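Two founders, one very long spreadsheet
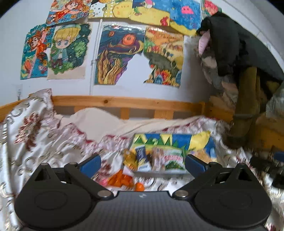
Blue finger pads, black housings, nothing in the grip.

I spent most of April on a sale I can finally talk about, so forgive me if I go on a bit. Sketholm, the scheduling software company I've been advising, has been bought by Isgate. The papers were signed this summer and the last of the money moved last week (I slept for eleven hours after that).

When Guangming Tang first called me he had one offer on the table, from Fellora, and he was ready to take it. It was a decent price! But a big piece of it was an earnout tied to new customers, and Sketholm doesn't grow that way. It has 2327 paying accounts, most of them small repair shops, and they stay for years. I asked him to give me six weeks before he said yes to anybody.

We wrote to a short list of buyers and got two more serious bids, one from Isgate and one from Pichon. Pichon came in highest. They also wanted to close the support desk and move it overseas, and Guangming's co-founder wouldn't hear of it. Isgate was a little lower, nearly all cash, and kept everyone on for at least a year. That made for a long phone call and then a pretty easy decision.

The part that ate my spring was diligence. Isgate's lawyers sent over 600 questions in one spreadsheet, and 200 of them were about old customer contracts that had been signed on paper and stuck in a filing cabinet. If you run a software company and think you might sell it in the next few years, please go scan your contracts now. Check who owns the code your first contractors wrote, too – we had to track down a guy who'd left back when the company was three people, and he was very nice about it, but he could have been a real headache.

I'll be writing up the earnout question properly in the next issue, with the sums, as so many of you asked about it last time. If you've lived through a good one or a terrible one, hit reply and tell me. I read all of them, even the angry ones – mostly over breakfast.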